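Pevow Sorting Arm — Build Guide
Section 6: The sorting table and the first sorting run
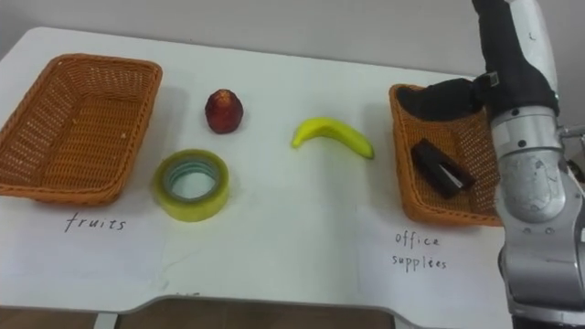

In this section you prepare the table, teach the two basket positions and make the first run at low speed. The arm must already be assembled and the joints must be zeroed as in Section 5. If one joint still drifts after zeroing, please go back and repair this first. Sorting will not hide the problem, it will make it bigger.

You need white paper for the table, two wicker baskets of the same size, a black marker, adhesive tape and the objects you want to sort. We use fruit and office supplies, but other groups are possible if you change the names in the settings file.

6.1 Preparing the table

1. Cover the whole table top with white paper. Pull it flat with your hands. Small creases are allowed, but a fold which stands up can be taken by the camera for an object.

2. Put one basket at the left and one at the right, where the arm can reach both rims without stretching completely. The right basket can be quite near to the arm.

3. Write the group name on the paper, in front of each basket, in black and with large letters. Left is "fruits", right is "office supplies". A long name may be written on two lines.

4. Check that the written words can be read from the camera position. It is not enough that you can read them when you stand at the table.

Note: The names are read again at every start. If you exchange the baskets, you must also exchange the paper or write new names.

Note: Leena Karppinen tried coloured paper in June and had many false detections with the banana. We stayed with white after this.

6.2 The sleeve

5. Pull the black fabric sleeve over the upper part of the arm before you connect the power. It keeps the cables together and it takes away reflections from the metal.

6. Move the arm by hand through its full range, slowly. The fabric must not go between the gripper fingers and must not come near the joint screws.

Caution: Do not fix the sleeve with a tight cable tie. Hauke Seidel did this on the first build and the wrist motor stopped with an overload after a short time. Use a soft band.

6.3 Teaching the basket positions

7. Connect the power and start the Gimow controller. Wait until the green light is steady.

8. Open the page "Positions" and choose "Left basket". Guide the gripper by hand until it is over the middle of the basket, clearly above the rim. Press Save.

9. Do the same with "Right basket". Be careful here, the arm must fold more on this side and the elbow comes low.

10. Press "Test path". The arm goes to both positions with nothing in the gripper. Keep one hand at the stop button.

Caution: If the gripper touches a rim during the test, press stop and teach the position again a little higher. Do not correct it by moving the basket, the other saved values will then be wrong.

6.4 First run

11. Set the speed to 85. The scale goes to 1,000, and we know the low value looks strange, but please do not begin higher.

12. Lay the objects in the middle of the table with a free space between them. Good objects for the beginning are a banana, a small red fruit, a roll of clear tape and a stapler. Lay the tape roll flat.

13. Press Start. The arm takes one object, brings it to its basket, opens the gripper and comes back for the next.

14. If an object is missed 2 times, the arm goes to rest and the controller shows code 522. Turn the object a little, then press Continue.

Note: Clear tape is the most difficult object, because the paper is seen through the layers and through the hole. If it is not found, move the lamp to the side so that the roll gives a soft shadow.

Note: Soft fruit needs the grip force "Low". The stapler needs "Normal", otherwise it can slide out on the way — and it is heavy enough to damage the basket bottom. Sơn Mai has put both values in the standard settings, so you only change them for other objects.

Caution: Never reach into a basket while the arm is above it, also when it seems to stand still. It may only be waiting for the camera.

15. When the table is finished, press Park and wait until the arm is at rest. Then switch off the power and empty the baskets.

The teaching of new object groups is explained in Section 7.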